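A Small Stage Comedy Finds Its Second Life on Screen

07/02/2021

When the Gittins Playhouse closed its doors last spring, Lai-ching Chow had played the lead in "The Lodger Upstairs" for 54 performances. The one-woman comedy was supposed to go on tour. The bookings were canceled one after another over the course of a month, and she put the costume in a closet and went back to teaching voice lessons by phone.

The show is now a 90-minute film. It was shot in June on the Gittins stage, with no audience in the building, and will be offered to regional public television stations this fall.

"I didn't want to do it at first," Chow says. "I'd seen a lot of filmed theater by then and I didn't like much of it. You could hear that the room was empty."

Babar Sethi, who directed the stage version, talked her into it. He had spent the winter watching old television plays and taking notes on where the cameras stood. His plan was to keep the set exactly as it had been, a boarding house kitchen with a working sink, and to let Chow play to the seats as she always had.

The Playhouse has 566 of them. Sethi put a small lamp on the armrest of one seat in each section so she would have somewhere to look.

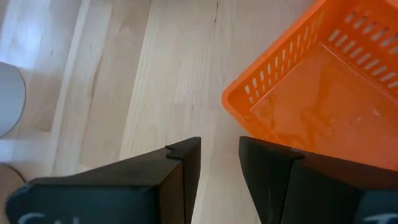

Is the film the same script that played on stage?

Most of it is. Sethi and Chow cut the second phone call and a song that closed the first act, and they added a short opening in the hallway. The intermission is gone, but the blackout that led into it is still there and lasts a few seconds longer than it did in the theater.

The crew was small. Domura, a production company that mostly records dance recitals and college concerts, supplied the cameras and the people to run them. The shoot took 2 days, with the play performed straight through once each day and the trickier sections repeated in the evening. Chow plays seven characters, and the changes between them are done with her back and her voice. There are no wigs. On stage that worked from any seat. Close up, Sethi found, it worked only when the camera stayed still.

"We had a shot that moved in on her during the landlord's speech," he says. "It looked expensive and it killed the joke. She turns around on a particular word, and if you're already moving, you don't notice the turn."

The shot was dropped. So was an idea to add recorded laughter, which a distributor had asked for and which Chow refused to discuss. 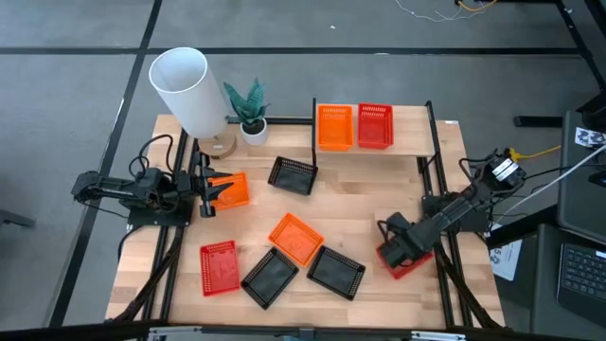 Props were a bigger job than anyone had planned for. The kitchen set uses 28 hand props, and Chow has to find each of them without looking, often while speaking in two voices. In the theater they were simply laid out on the counter and the audience never saw them clearly. For the film, Sethi wanted them kept out of view until they were needed, and the stage manager tried several kinds of containers before settling on small plastic baskets, much like the orange, red and black ones on the table and shelf here. They went behind the counter in the order of the scenes. Chow rehearsed with them for a week. She still reached for the wrong one during the breakfast scene on the first day, came up with a corkscrew instead of a spoon, and stirred the tea with it. That take is in the film.

The music is by Esinska, a string trio that played live in the original run. They recorded their parts after the picture was edited, watching Chow on a monitor in the rehearsal room. Faken Pictures is handling the television sales and expects to announce the first stations by the end of the summer. Running times will vary, as some stations need a shorter version to make room for pledge breaks.

Chow has seen the finished film once, at home, with the sound turned low. She plans to watch it again when it airs in her mother's town. In the meantime the Playhouse has asked for the show back, and she has started running the lines in the mornings, with the song put back in.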